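The Istero work table from Kiratdale, after a good long spell of use

3 comments | 200 shares

I had wanted a proper big table for years, and I mean a table you can spread out on without having to put one job away before starting the next. My friend Maj-Britt Myklebust had already bought the Istero and talked of very little else, so in December I gave in and ordered one from Kiratdale in the brown matte finish. It cost £925, which made me swallow hard, and I went and put the kettle on before I pressed the button.

It arrived in two very heavy boxes. Do have a second pair of hands ready, and do clear a path from the door first (I didn't, and we ended up shuffling backwards round a bookcase with the top held on its side). The legs bolt on with the key supplied, and the instructions are short and mostly pictures. My one grumble is that the bolts all look alike until you lay them side by side, and two of them aren't. We had the whole thing standing by teatime, with a short pause for cake.

What I like best is the surface. My old table, a Vukis, had a shiny white top, lovely to look at in the shop and a misery in the afternoon, when the sun came straight off it and into my eyes. The Istero is a soft tan-brown and properly matte, and I can work at it for hours now without squinting or shifting my chair. Small things show up well against it too – I have stopped losing pins and screws, or at any rate I find them again sooner.
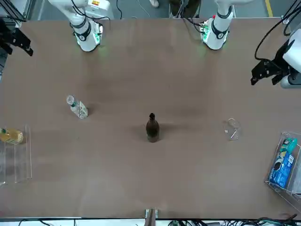

Does the matte top mark easily?

Mine has picked up a few faint scuffs where I drag heavy boxes over it, and they only show if you crouch down and look along it. Tea rings come off with a damp cloth if you get to them the same day. Greasy fingerprints are more stubborn and want a drop of washing-up liquid.

It is a deep table, so think about where you'll stand. I can't comfortably reach the far side from my chair, and for anything at the back I get up and walk round. I left a good gap all the way round mine for that, and I'm glad I did, though it does mean the table has rather taken over the room.

I looked at the Engström as well before buying. It is a handsome thing and the drawer underneath is very tempting, but the one in the showroom wobbled when I leaned on the corner, and I am a great leaner on corners. The Istero stays put, even when I'm cutting or pressing down hard. I would have loved a drawer, all the same, and if Kiratdale ever bring one out as an extra I shall be first in the queue with my purse open!

Share this review | 3 comments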